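In praise of the boring test

I have a confession to make, and it will cost me some standing with the people I write code with. I like the cube. I like loading the same plain blue cube into the simulator every morning before I let myself touch anything interesting. I have liked it for years, and I'm tired of being told it's a waste of time.

The argument against it goes like this. Nobody will ever buy a robot to look at a cube. Customers have crumpled bags and shiny lids and drawers full of cables, so your software had better be tested against crumpled bags and shiny lids and drawers full of cables. Build the messiest simulated kitchen you can, throw the whole perception and planning stack at it, and look at the success rate. Anything simpler is a toy.

I believed that for a good while. When I joined the Resivach project we had a gorgeous test suite, 354 cluttered scenes, every one of them randomized to death – lights, textures, camera angles, the lot. We ran it overnight and got one number in the morning. If the number went up, we were happy. If it went down, we all stood around the coffee machine guessing.

And boy, did we guess. One August the number dropped and stayed down for most of the month. The perception people thought the planner was timing out. The planner people (me, loudly) thought the segmentation masks had gone soft. Somebody blamed the physics engine, which is what you do when you've run out of people to blame. We retrained a model. We rewrote a cost function that had nothing wrong with it, and I still resent the two evenings I gave to that.

The culprit was a camera transform. It had been changed by a small amount during a cleanup, in a file none of us had opened, and in a cluttered scene a small error like that just looks like life. A grasp misses a cup handle. Well, cup handles are hard! A gripper nudges a box on the way in. Well, it was a tight spot. Every failure came with its own perfectly good excuse, so we accepted the excuse and moved along to the next one.

The person who found it did so by deleting everything. One block, one color, plain pale background, camera in close. Then they asked the stack where the top face was and compared its answer with what the simulator already knew. It took less than a morning.
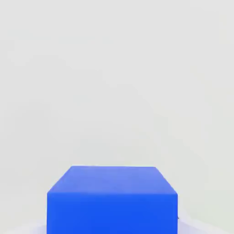

Page last changed: 11 July 2025

Look how little there is to hide behind. The top of the cube is lighter, the front is darker, and the line where they meet is only a gentle change in shade. If my edge finder puts that line in the wrong place, I know whose fault it is. There's a tiny dark speck on the right side of the cube too, and I'm fond of it, because a filter that can't shrug off a speck that small has no business near a drawer of cables.

Here's the bit I think people miss when they sneer at views like this one. Easy for you isn't the same as easy for the software. You see that and think "cube" before you've finished blinking. A pose estimator gets two faces and a front that runs off the bottom of the picture. How tall is the thing? It can't tell from this view, and what I want to know is whether it says so. Does it hand the planner a confident wrong height, or a wide honest error bar? I've met plenty of estimators that sail through clutter and then invent the bottom half of a cube with total conviction.

The pale background is its own little trap. Feature matchers love texture, and a big smooth stretch of light gray gives them next to nothing to hold. The blue tint low down on either side will tempt a color threshold set too loosely into deciding the cube is wider than it is. I've made that exact mistake, and I made it again after writing myself a note about it.

So at Grerex, where I work now, I pushed for what we ended up calling Oda. It's a small tool, and there isn't much to it: 200 plain scenes, mostly single shapes, each one with a question you can answer exactly. Where's this face? Which way is up? Is the path clear? It has to pass before the big randomized suite is even allowed to start. It runs in 3 minutes on my laptop, fan howling.

Did everyone love it? No. The complaint I heard most was that a test which nearly always passes tells you nothing. I get where that comes from, but I don't buy it. My smoke alarm nearly always says nothing either, and I'm keeping it. When a plain scene fails you learn something you can act on before lunch. When the messy suite slips by a point or two, you learn that you're going to have an argument.

A better complaint is that plain scenes make you smug. I'll give them that one. You can pass every cube in the world and fall flat on a wet spoon, and I would never ship anything on the strength of Oda alone. At Tusirport, the site we're setting up for next, the bins are a horror and the lighting is worse, and we'll need every nasty randomized scene we can cook up. We have 2092 of them so far and I'd take more tomorrow. I just want to know the camera transform is right before I start reading tea leaves in the results.

What bugs me, I suppose, is that the fancy scenes get all the love because they look good in a slide deck. Try putting a blue cube in front of the people who sign off on the budget. They look at you like you've brought in a drawing from kindergarten. So the plain tests get written last, by whoever's newest, and then they rot, and a year later you find half of them have been switched off with a comment saying "flaky, fix later."

If you've got a suite like that, go and turn them back on this week. Start with one shape and one question, and print the error as a plain number in millimeters where everyone will see it. And if one of them really is flaky, with nothing in the scene but a cube, I'd want to know why before I merged another line of anything.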